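Section 5: Comparing finger pads on the hand-held grippers

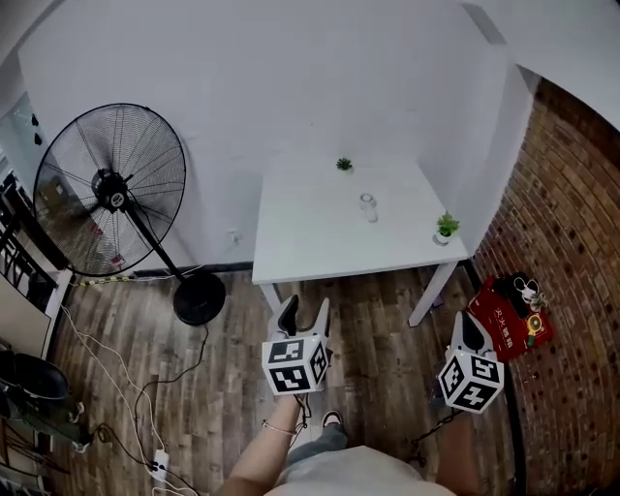
Before you start

I wrote this section after a long afternoon of swapping pads back and forth, so it's in the order I wish I'd done things the first time. You'll be comparing the stock pads with the Leone soft pads on a matched pair of hand-held grippers, one in each hand, with a marker cube on each. If you've only got the one set of soft pads, that's fine – put them on the right gripper and leave the left one stock, then trade sides halfway through.

You'll need both grippers, the head camera, a small table you can walk right up to, and a few light things to pick up. I like a small clear glass and a couple of little potted plants. The glass is hard to see and slippery to hold, and the pots give you a rim to grab and some leaves to avoid. Don't use a glass you're fond of.

Setting up

1. Clear yourself a spot to stand in front of the table. Shove cords and power strips over to the side, and look down at the floor once more before you put the camera on. You won't be looking at your feet after that!

2. Switch off any pedestal fan near the table. Leaves that wobble will muck up your plant trials, and I lost a whole set that way before I clued in.

3. Open Clasivum on the laptop and start a new comparison. Name it with the pad type first and the hand second (soft-right, stock-left). The file list sorts alphabetically, and you'll be glad of it later.

4. Hold both grippers up in front of you, fingers pointing up, cubes facing the camera. Wait for both cube icons to go green. If one stays grey, tilt that wrist slowly toward your face until the camera picks up a second side of the cube.

Note: Long sleeves can slide down over a cube. Push them up past your wrists first, or do what I do and wear a T-shirt.

5. Squeeze each gripper fully closed and let it open again, 5 times. Clasivum uses this to set the travel range for each hand. Do it again every time you change pads, even if you're only putting the old ones back on. The soft pads are thicker and the closed position shifts.

Running the comparison

6. Start with the glass in the middle of the table. Pick it up by the sides, lift it a hand's width, set it down, let go. That's one trial.

7. Do 16 trials with each hand. It sounds like a lot, but the first few are always clumsy and you want enough good ones after that.

8. Move on to the plants and grip the pots only. Put one near the back edge and one near a front corner so you get a long reach and a short one. The long reach is where I noticed the biggest difference: stock pads kept nudging the pot before they gripped it, and the soft ones just sort of settled around it.

Caution: Stop if a pad starts peeling at the tip. A half-stuck pad will grip beautifully right up until it lets go, and then you're sweeping.

9. Save the run and check the tracking score for each hand. I keep anything over 70 and redo the rest. Low scores on one side only usually mean that cube was turned away from the camera during the reach.

If the two hands don't agree

Swap the pads over and run the glass again before you blame anything. My right hand is steadier than my left and it made the soft pads look better than they were. If the gap stays with the hand, it's you (sorry). If it moves with the pads, you've got a real result, and you can export it from the Compare tab and carry on to Section 6.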